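Activity tray

From Hutlow, the household and play reference

An activity tray (also called a play tray, busy tray or, in some nurseries, a finding tray) is a shallow, rimmed tray on which a small collection of objects is set out for a child to handle, sort, name and make up stories about. The tray itself may be anything with a flat bed and a raised edge, from an old tea tray to a purpose-made plastic one, and the objects are usually a mixture of soft toys, natural finds and odds and ends from around the house. The practice is closely related to the treasure basket, which is offered to babies who can sit up, and to the nature table, once a familiar sight in primary school classrooms.

Contents
1 Name and background
2 The tray
3 Choice of objects
4 Setting out
5 Ways of playing
6 Care and cleaning
7 Safety
8 See also

Name and background

Trays have been used to keep small things together for as long as there have been small things to lose, and it is hard to say when a tray of objects first became a game in its own right. The parlour game in which a cloth is whisked away from a tray and the company must remember everything that was on it is certainly part of the family, and many grandparents who set out a tray for a toddler today will have played it themselves as children.

The term "finding tray" was popularised by Nhi Tạ, a nursery teacher in Watton, whose handbook The Small Tray gave 70 suggested arrangements, each built around a colour, a texture or a place such as the seaside or the garden shed. Her book was warmly received, though some of her readers felt that the arrangements were rather too tidy for real children, and a revised edition added a kindly chapter on what to do when everything ends up under the sofa. A later collection by Urszula Pawłowska, published by the Chmielewska press, leaned more heavily on things picked up on walks.

The tray

A good activity tray is light enough for an adult to carry with one hand and has a rim high enough to stop a ball from rolling away. Plastic is the usual choice in kitchens and nurseries, as it wipes clean and does not mind being put down on a damp draining board. Wooden and tin trays have their admirers, and a wooden one in particular makes a pleasant sound when a pebble is dropped on it, but both need drying promptly.

The colour of the bed makes more difference than one might suppose. On a pale tray, shells and driftwood can almost disappear, while on red, orange or dark green they stand out nicely. Patterned trays, with their fruit and flowers, are thought by many people to be distracting, although a child who wants to put a toy rabbit among the printed strawberries is hardly doing anything wrong.

A raised texture on the bed – ribs, dimples or a lattice – gives small round things a little more grip and gives little fingers something to explore between objects. The drawback is that crumbs and sand settle into it, and a soft brush is needed to get them out again.

Choice of objects

Most writers advise starting with a handful of things and no more. Mohandas Raju, whose column on family life appeared for many years in the Vemora magazine, suggested a limit of 10 for older children and a good deal fewer for the youngest, and he was fond of saying that an adult's idea of "a few bits" was usually a child's idea of a jumble sale.

Contrast is the guiding idea. A plush animal next to a hard shell, or a knitted ball next to something smooth, invites the child to compare the two without being told to. Natural finds are especially well liked: shells, fir cones, conkers, smooth stones and weathered pieces of wood all have a weight and a feel that manufactured toys tend to lack. Homemade items are just as welcome, and a small crocheted ball uses up the last of the wool very pleasingly.
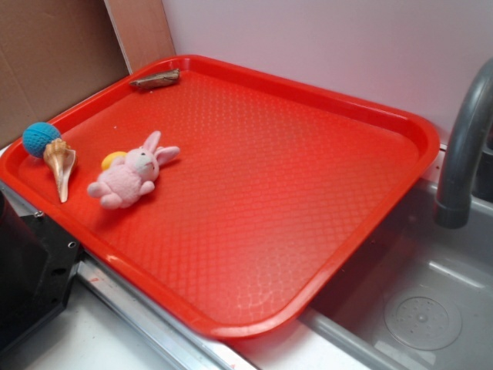 A red-orange tray with a lattice-textured bed, set out with a pink plush bunny, a banded seashell and a small turquoise-blue ball with a knitted or crocheted surface.

Objects need not share a theme. Indeed, some of the happiest play comes from things that have no business being together, and a rabbit with a seashell for a house will keep some children occupied for longer than a complete farmyard set would.

Setting out

There are two broad schools of thought about arrangement. In the spaced layout, each object has its own patch of tray, so that the eye can travel from one to the next and nothing is hidden. In the gathered layout, the things are grouped together at one side and the rest of the bed is left clear for the child to move them into. The spaced layout is commoner in schools, where several children may share a tray, and the gathered one is commoner at home.

Objects that suggest something else when placed side by side are sometimes called "pairs" or "pretend pairs". The best known of these is the ice cream, made by putting a small round ball at the open end of a cone-shaped shell. Others include the mushroom (half a walnut shell on a cork) and the snail (a coil of rope and a short stick).

Ways of playing

Very young children generally pick up, pass from hand to hand and put down again, and need no encouragement beyond somebody sitting close by. From the age of two or so, naming games come into their own, followed by simple sorting into hard and soft, or rough and smooth. Older children enjoy the memory game mentioned earlier, or a storytelling version in which every object has to turn up before the end of the tale.

Yayra Yakubu, a speech therapist, recommended leaving the tray out for 30 minutes at most and then putting it away while the child was still interested. Other writers are more relaxed, and plenty of families simply leave a tray on a low shelf all week.

Care and cleaning

A plastic tray can be washed in warm soapy water, rinsed and stood on its edge to drain. Knitted and crocheted pieces should be washed by hand and squeezed gently in a towel, then left to dry flat. Shells may be scrubbed with an old toothbrush, and driftwood does best with a dry brush and a few days on a sunny windowsill.

Safety

Small balls, shells and pebbles are a choking hazard for babies and toddlers, and a tray containing them should only be used with an adult at hand. Chipped shells and splintery wood are best discarded. Plush toys with loose eyes or seams should be mended before they go back on the tray.

See also

Treasure basket
Nature table
Memory games
Beachcombing
Amigurumi

This page was last edited on October 6, 2026.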